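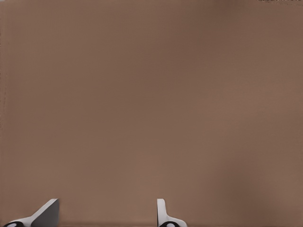

Slide 1, title. A dancer in the second row of the Fladis open rehearsal asked whether a touring company ever really learns a floor, or whether it only learns to put up with it. I said I would come back with a proper answer, and this talk is the answer.

Speaker notes, June 2021. Talk for the regional dance presenters' day, Flullitz. Keep to the clock, the room is needed for the tap class afterwards.

Slide 2. Who we are

Say briefly: Tam is a dance company of 8. We tour one evening-length piece at a time, mostly to mid-sized halls that also do comedy, brass bands and the school show. We are not a ballet company and we don't need a ballet company's stage. We do need to know what we will be standing on.

Name the current piece, Grokberg. Two acts, one interval, live percussion. Don't explain the title, it eats five minutes.

Slide 3. What the dancers notice first

Go slowly through this slide. Audiences think about lights and music. A dancer walks on to a new stage and bounces on the heels. They want to know if it gives, how quickly it comes back, and whether it does the same thing downstage left as it does in the middle.

Three words to use and keep apart: spring, grip and noise. People in venues mix up the first two all the time. A floor can have plenty of spring and still be far too slippery, and a grippy vinyl laid straight on concrete will hurt knees by the end of the week.

Pause for anyone who wants to say what they have in their own hall. Someone will say "it's a sprung floor". Ask when it was last looked at underneath.

Slide 4. Fladis

Our first date with Grokberg was at Fladis. The stage there is old and raked, and the slope was on the plan we were sent. I read the plan and didn't pass it on. My fault, say so plainly.

The second act has a long turning section where the whole company travels in a ring. On a rake the ring turns into an egg. The downhill side speeds up, the uphill side lags, and the two halves arrive at the drums at different times. We re-spaced it in the afternoon and moved the percussion upstage. It held for the show but it was a different dance.

What we should have done: rehearsed the ring with the slope in mind at home, even with chalk lines and no slope at all.

Slide 5. Flullitz

Flullitz was flat, level and well kept. The trouble was sound. Grokberg has a passage with no music, only feet, and the stage there has a hollow under the centre section where the old orchestra lift used to be. Every stamp in the middle boomed and every stamp at the sides clicked.

The choreographer liked it. The percussionist did not. We kept the boom and took out one drum.

(If the Flullitz crew are in the room, thank them. They found us carpet for the wings without being asked.)

Slide 6. What we now send ahead

Read from the slide, no need to add much.

Size of the dancing area, wings not included.
Rake, if any, as a figure and not "slight".
What the top layer is and what it is laid on.
Traps, lifts, joins and repairs, marked on the plan.
What the floor was last cleaned with.
Temperature on stage in the afternoon, heating on or off.

The cleaning question gets laughs. Wait for it. Then tell them about the polish. One hall had the stage done specially for our visit, a kind thought, and we spent the warm-up taking it off again with hot water and mops.

Slide 7. Money

The figure on the slide is 2064 pounds. That is what we spent in one season on floor: hire of vinyl, tape, van space for the rolls, and one extra overnight stop so that it could be laid the evening before. Let them look at it.

Most of it was spent twice because the hall already had a vinyl and it hadn't been mentioned in the contract. Presenters can save a company real money with one line in an email.

Tape: 74 rolls. Somebody always asks about the brand. We use whatever comes off clean.

Slide 8. Time

Ask for two hours on stage before the technical rehearsal with no one focusing lights. Dancers can mark under working light. They cannot mark under a ladder.

If two hours can't be had, one hour is still worth having. Half an hour gets you a warm-up and nothing else — say this without sounding cross.

Slide 9. Back to the question

So does a company learn a floor? With a run of 2 nights, no. The first night is spent finding out and the second is spent using what was found. With a week, yes, and you can see it in the travelling steps, which get longer.

This is my main argument for longer stays in fewer places. I know what that does to a brochure and to a box office. I'd still like to talk about it over lunch with anyone who programmes a spring season.

Slide 10. Questions

Likely ones:

Would you take a date on a concrete floor? Only with a sprung layer on top, and we would cut the jumps in act one.

Outdoor stages? Yes if covered. Grokberg has been done outdoors once, on decking, in soft shoes.

Can the audience tell? Some can. Regulars who sit in the front rows hear it before they see it.

Leave the checklist sheets by the door. Take the tape measure home this time.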